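Robotics Newsroom

Arberg finds cause of grip fault in Cusi hand-held grippers, starts free pad swap

Published in August
By the Arberg press office
Last updated: 4:15 p.m.

A fault that let smooth dishes slip out of the Cusi hand-held gripper has been traced to the bonding of its finger pads, and a fix is already going out. Arberg is asking everyone who uses a Cusi to stop lifting glass and glazed tableware with it until the pads have been changed.

The trouble first showed up at our Gullow test kitchen, where people use the grippers by hand to record everyday table tasks for robot training. Two plates were dropped during the same session. Both broke, and one person got a small cut on the thumb while picking up the pieces. Work with dishes stopped that afternoon and the grippers went straight to the bench.

What the bench team found is really interesting, and we're glad to share it. On the affected units the pad can creep along the finger when it is squeezed hard against a thin, curved edge. The movement is tiny, but the finger sensor reads it as a firm hold, so the recording shows a good grip while the plate is on its way out. A plate rim is close to the worst case, with one finger outside, one finger inside and very little surface for either pad to press on.

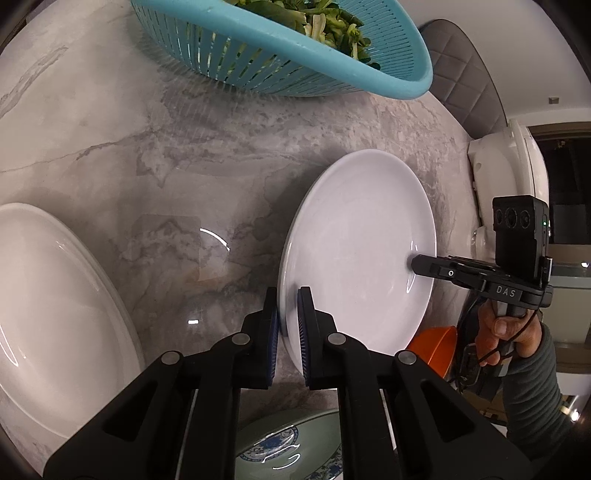
GULLOW, August – Arberg today released its full notes on the Cusi pad fault, along with instructions for checking a gripper at home or in the lab. The check takes two minutes and needs no tools. Close the fingers on a folded dish towel, hold the squeeze, and push each pad sideways with your thumb. If either pad shifts at all, take the gripper out of use and request a swap.

The new pads come from Clokesov and are held in place by a molded lip as well as the adhesive. We ran them through 40 hours of plate, bowl and cup handling, including two grippers working on one plate from opposite sides, and saw no creep. That last test is the one we were most eager to see, as two-handed lifts put a twisting load on the pads that our old test plan left out completely. It is in the plan now.

Swap kits are free and ship with a printed guide. Fitting them is easy – peel, clean, press, wait overnight – and the gripper does not need to be recalibrated afterward.

Recordings made with older pads don't have to be thrown away. Arberg has posted a small script that flags clips where the finger sensor and the camera disagree about whether an object is moving. Early users have already sent us improvements to it, and the next version will include them. Please keep them coming!

Anyone who has had a drop, even one where nothing broke, is asked to report it through the Cusi support page with the pad batch code, which is stamped on the inside of the battery door. Near misses are every bit as useful to the bench team.

Related items

Cusi pad check: step-by-step guide
Gullow test kitchen reopens for glassware work
Clokesov to supply finger pads for Cusi grippers
Script notes: finding slips in older recordings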